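Section 4. Setting up the Verka water flosser

Read this section through once before you fill the tank. Set-up takes a few minutes and needs no tools.

4.1 Placing the base

1. Stand the base on a flat counter within reach of a wall outlet. Keep it away from the edge of the sink.
2. Pull the full length of the hose out of its channel and check it for kinks.
3. Press the hose back into the channel, leaving enough free to reach your mouth while you lean over the sink.
4. Plug in the power cord. The light on the front turns white.

Caution: Do not plug in or unplug the base with wet hands. If the base falls into water, unplug it at the wall before you touch it, and do not use it again.

4.2 Filling the tank

1. Lift the tank straight up off the base.
2. Fill it with lukewarm tap water to the 300 ml line. Water must not be hotter than 40 °C.
3. Set the tank back on the base and push down until it seats. A tank that is not fully seated will drip from the valve.

Note: Mouthwash may be added up to one part mouthwash to one part water. Run a full tank of plain water through afterward. Do not use salt, baking soda, or oils.

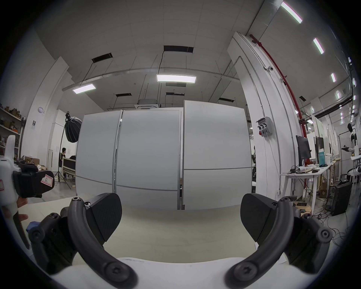 4.3 Fitting a tip

1. Make sure the power is off.
2. Push the tip into the center of the handle until it clicks.
3. Tug on it lightly. If it comes out, push it in again.
4. To remove it, hold down the release button on the handle and pull.

Each person in the household should have their own tip. The colored rings in the box slide over the base of the tip. The Cisness tip is for braces and has a small brush at the end. The Egan tip is softer and is meant for use around implants and crowns.

4.4 First use

1. Turn the pressure dial to 2. Leave it there for the first week.
2. Lean over the sink and put the tip in your mouth before you switch on.
3. Close your lips enough to stop splashing, but let the water run out into the sink.
4. Start at the back teeth. Aim at the gum line and move slowly toward the front, pausing between teeth.
5. Switch off before you take the tip out of your mouth.

Slight bleeding is common in the first few days. If it goes on longer than two weeks, see your dentist. Anyone who has had oral surgery should ask the dentist before using the appliance.

Caution: Never point the tip under the tongue, into the ear or nose, or at the throat. Children must be supervised by an adult.

4.5 After each use

Empty the tank. Run the pump for a few seconds with the tank empty to clear the hose, then switch off and unplug the base. Leave the tank lid open to dry. For descaling, see Section 6.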